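The Red Marble Corner

Florencia Maldonado found her marble in July, in the back lot at Mkhize, a stone yard that sells offcuts by weight. She had gone in for a doorstep. She came out with a deep reddish-brown slab so full of white veins that the man at the counter asked if she knew it would show every fingerprint. She knew! She has been playing on it ever since.

Playing is the right word. Florencia and her friend Ifigeneia Antoniadis build with toy blocks, the kind most of us gave up at six or seven, and they do it with the attention other people give to a good dinner. They meet in the late afternoon, put the kettle on, and clear a patch of stone. Sometimes they spend an hour on something that fits under a teacup. I went along expecting to watch for a while and take notes, and by the second pot of tea my notebook was on the floor and I was asking whether there were any more blocks.

What got me was the sound. A block set down on carpet makes no noise at all, and on a table it gives you a dull knock. On stone you get a clean little click, and when you slide two of them together there's a second, softer one as the faces meet. Ifigeneia says she can tell with her eyes closed whether a joint is tight. I tried it and got it wrong, but I could hear what she meant.

Their favorite exercise is the simplest one they have. You take a handful of blocks and push them together into a square, or as near to one as they will go. That's the whole game. You'd think it would be over in ten seconds, and with some sets it is, but a mixed handful keeps you turning pieces over and trying them another way around for far longer than you planned.
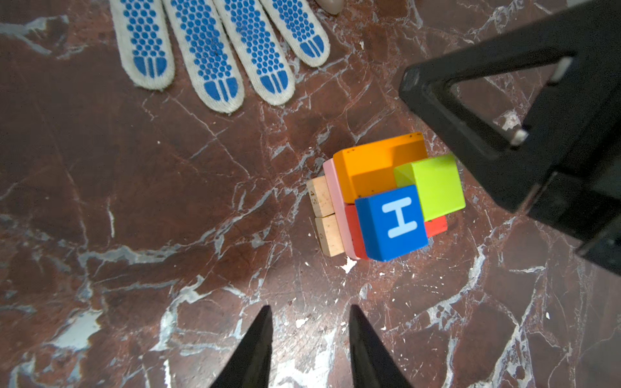 The mixed handfuls come from all over. Florencia buys mostly secondhand, and her best finds have come from Sellerell, a swap shop where you pay for a bag and fill it yourself. She keeps about 300 blocks at home, sorted by size and never by color. Ifigeneia, who sorts by color and will not be talked out of it, owns 138 and says that's plenty. Neither of them cares much for complete sets. A complete set tells you what to make, Florencia says, and she'd like to be left alone to work it out.

They both love a worn block. Paint rubbed thin at the corners, edges gone a bit soft, a dent from some long-ago fall down the stairs (I was handed one of these and told to feel it with my thumb, and yes, it was lovely). Anything with a splinter gets sanded. Anything sticky gets a wipe with a barely damp cloth and a night on the windowsill.

The surface is half the pleasure, though, and they talk about it as much as they talk about the blocks. Before the marble there was a tray, and before the tray there was a kitchen counter that had to be cleared for supper. A busy stone like this one changes how you build. The veins run off in every direction, so a straight row looks wonderfully straight against them. Ifigeneia likes to follow a vein with a line of blocks until it forks, and then choose a branch. Florencia puts her shapes wherever the stone is darkest and leaves the rest bare.

Then there are the walls. Plenty of people who build small things will tell you to put something behind them, and these two took the advice to heart. They went through the remnant bins at Bresell looking for a print that would stay quiet next to all that red, and came home with long gray leaves on a speckled cream ground, grassy and loose, a little like bamboo. Two walls, one corner, and suddenly a few blocks have somewhere to be.

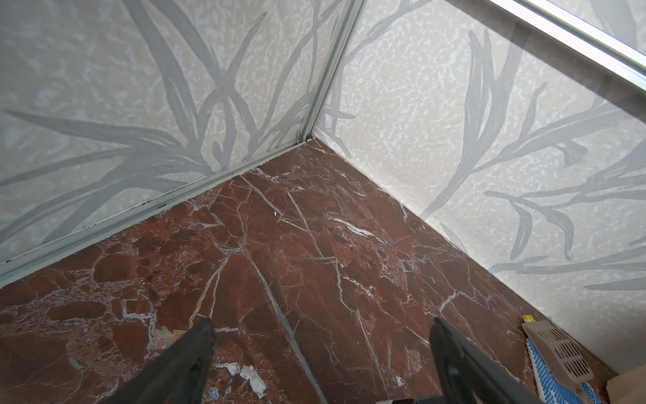
Corners are generous to beginners, too. You can push a row up against one side and it comes out even, then turn and do the same on the other. Ifigeneia starts newcomers there. She started me there, and I built a staircase I was absurdly proud of, and then a second one facing it.

If you want to try this at home, you don't need a slab from a stone yard. A leftover floor tile will do nicely, and so will the back of a cutting board. Prop up a bit of wallpaper or wrapping paper behind it. Start with fewer blocks than you think you need; Florencia says 100 is far too many for a first evening, and I'd say the same after trying it on my own coffee table. Clallska, the little newsletter the two of them put out when they feel like it, prints a shape to copy in each issue, and the last one had me up past midnight with a cold cup of tea and one piece left over.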